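Todska 290 Flat Roof Drain

Item no. 3148
Vertical outlet, two-part body, clamping ring
Lead time: 14 working days

The Todska 290 is a gravity roof drain for flat and low-slope roofs on offices, schools, apartment blocks and similar buildings. It is set into the roof deck at the low point and connects to an indoor downpipe. The number in the name is the diameter of the clamping ring in millimeters.

Construction

The lower body is cast aluminum with a powder coat finish. The upper body sits on top of the insulation and is joined to the lower body by a threaded riser, so the height can be set after the insulation is laid. The membrane is held between the upper body and the clamping ring by eight stainless steel bolts. Tighten in a cross pattern, in two passes. Do not use sealant between the membrane and the ring unless the membrane maker calls for it.

The leaf guard is a separate part and is included. It lifts off without tools. A flat grate for paved roofs is sold under the Stavorier name and fits the same seat.

Membrane types

Suitable for bitumen, PVC, TPO and EPDM. For bitumen, order the version with the wide flange (suffix B). Torch work must be finished and the flange cool to the touch before the riser gasket is fitted.

Placement

Large roofs should be divided into drainage areas, each with its own drain and a separate overflow. Where a parapet runs along all sides, the overflow is not optional. Keep the center of the drain at least 500 mm from walls, curbs and other raised parts so that the membrane can be dressed properly. Local code sets the design rainfall and takes priority over anything on this page.
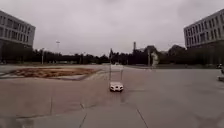 Multi-story buildings under an overcast sky.

Heating

A self-regulating heating element (Skindum H) is available for roofs where meltwater may freeze in the outlet. It clips to the underside of the lower body and runs on 230 V. The supply cable is 2000 mm long and must end in a junction box inside the building. The element can be added later if there is access from below.

Maintenance

Clear the leaf guard in spring and again after leaf fall. Check bolt tightness once a year; February is too early in cold regions, where the membrane is still stiff. Replace the riser gasket whenever the upper body is removed.

Supplied with

Lower body, upper body, threaded riser, clamping ring, bolts, riser gasket, leaf guard, printed instructions.

Order separately

Wide flange version, suffix B
Stavorier flat grate
Skindum H heating element
Moussa vapor barrier collar
Spare riser gasket, pack of two

Returns

Unused drains in the original carton can be returned. Drains with suffix B are made to order and are not taken back. Painted or drilled parts are excluded from the warranty.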